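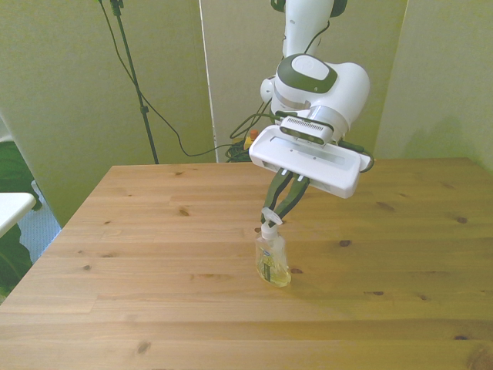

Re: Stornar evaluation kit, anyone running one?

Posted to the list 23rd July

> We have been offered the Stornar kit on a trial from Bednárik and have
> until the end of August to say yes or no. The brochure is all car parts
> and boxes. Our work is toiletries and small household bottles, a lot of
> them half full when they come back to us. Does the two-finger gripper
> cope with pump bottles? And is the depth camera any use on clear
> plastic? The Plikier quote is cheaper but has no camera at all.

We have had the Stornar kit since the spring, so I can answer most of this.

Pump bottles are fine if you take them by the neck. The fingers close to a narrow V and fit under the pump head without much trouble. I would not grip the body of a soft bottle with the force setting it ships with. We dented several before we turned it down, and a dented bottle leans when you put it back. The setting is on the second page of the gripper menu and the manual doesn't mention it.

Approach from straight above where you can. If the nozzle points towards a finger, turn the wrist before you go down. We do this by hand in the script, as the grasp planner that comes with the kit treats the nozzle as part of the bottle and sometimes tries to pick it up by that.

Clear plastic is the weak point. The camera sees the pump and the label well enough and loses most of what is in between, and the liquid level makes it worse. We ended up looking for the pump head only and working out the rest from the known height. Over 1000 picks on hand soap we had 21 failures, 18 of those before we made that change. I haven't got figures for shampoo or anything with a flip cap.

A few other points:

Cables. The ones supplied are long and hang in loops off the arm. Clip them well back or they will catch when the base turns.

Firmware. Ours came with 2302 and it dropped the gripper connection every few hours. Ask Bednárik to update it before they ship - they will do it if you ask.

Support. Replies usually came the next day. The spare finger set took 59 days, so order one with the kit.

I can't say much about Plikier. The Dakness site tried one and sent it back, but they were lifting trays, so it may not tell you anything. With no camera you would need every bottle in a fixed place, and for returns I don't see how that would work.

If you want the neck grasp script I can send it off list. It needs tidying up and the comments are out of date.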